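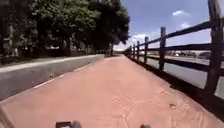

Evelien Kuipers began walking because her knee surgeon told her to, and she began recording birds because walking without a job to do bored her silly. Three years on she has a shoebox of memory cards, a radio segment in the works and one of the best ears for honeyeaters I've ever come across. I met her at 6 in the morning on her regular route, a broad salmon-pink path running away under the trees to a bit of open sky, and she was already grinning. "Listen to that!" she said, before I'd got my hello out. "That's a grey butcherbird, and he's practising."

Practising is a word Evelien uses a lot. She is convinced (and after a morning with her, so am I) that the birds most of us half hear over breakfast are up to something far more interesting than making a nice noise. Young butcherbirds mutter to themselves for weeks, trying out scraps of song under their breath. Magpies do it too. "You've got to stand quite close and quite still," she said. "It's like hearing someone sing in the shower through a wall. They'd never do it that way for an audience."

Her first recordings were dreadful, she admits cheerfully. She used her phone, held it up like a torch and caught mostly her own breathing. Then her neighbour Geert Aerts, a retired piano tuner, lent her a proper microphone and sat down with her at the kitchen table to go through what she had. Geert can't tell a wattlebird from a wheelbarrow, but he can name an interval in half a second.

"He played me back this pied butcherbird, and he said, 'That's a falling fourth, and look, he does it again a tone lower,'" Evelien said. "I'd listened to that recording 70 times and never heard it. I went a bit teary, to be truthful."

The two of them now meet most weeks, with a pot of tea and a great deal of arguing. They have kept 178 recordings so far and thrown out plenty more. Anything with a leaf blower goes. Anything with a dog stays if the dog is in tune, which is Geert's rule and a source of some friction.
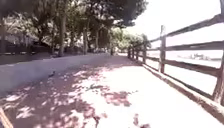

The split-rail fence side of the path, with the low wall opposite.

We walked slowly, which is the only speed Evelien recommends. She stops, shuts her eyes, turns her head a little and waits. Beginners, she reckons, try to learn too many birds at once and give up by the second weekend. Her advice is to pick a single voice and follow it for a month. She started with the eastern whipbird, that long whistle with the crack on the end of it, and was thrilled to find that it is often two birds, the male doing the whip and the female answering so fast it sounds like the one phrase.

"Once you know that, you can't hear it the old way," she said. "And then you start wondering what else you've been hearing wrong! I was 61 years old and I'd grown up with that sound."

November is her favourite month. The fledglings are about and begging, the koels have come down from the north and are keeping everyone awake, and her inbox fills up with complaints about them. She loves the koels. She has a whole folder of them, labelled Traltlow after the street where she grew up, where her father used to shout at one from the back steps in his pyjamas. 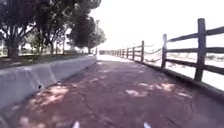

Patchy shade on the path, and strong sun further along.

The radio segment came about through Josué Sampaio, a producer who heard Evelien give a talk at her local library and rang her the next morning. It will run for 19 minutes, and she has rewritten the order of it more times than she'd like to say. Geert wants it to open with the falling fourth. Evelien wants the muttering.

"You want people to lean in," she told me. "If you give them the big tune first they'll think, oh yes, lovely, and go and put the toast on."

I asked whether she ever leaves the microphone at home. She does, when it rains, and those are often the mornings she hears something marvellous. Last winter a lyrebird had a go at what she swears was a reversing truck, and she stood there dripping with empty hands, laughing out loud.

"Geert still doesn't believe me about the truck," she said, and then put a finger up, because the butcherbird had started again.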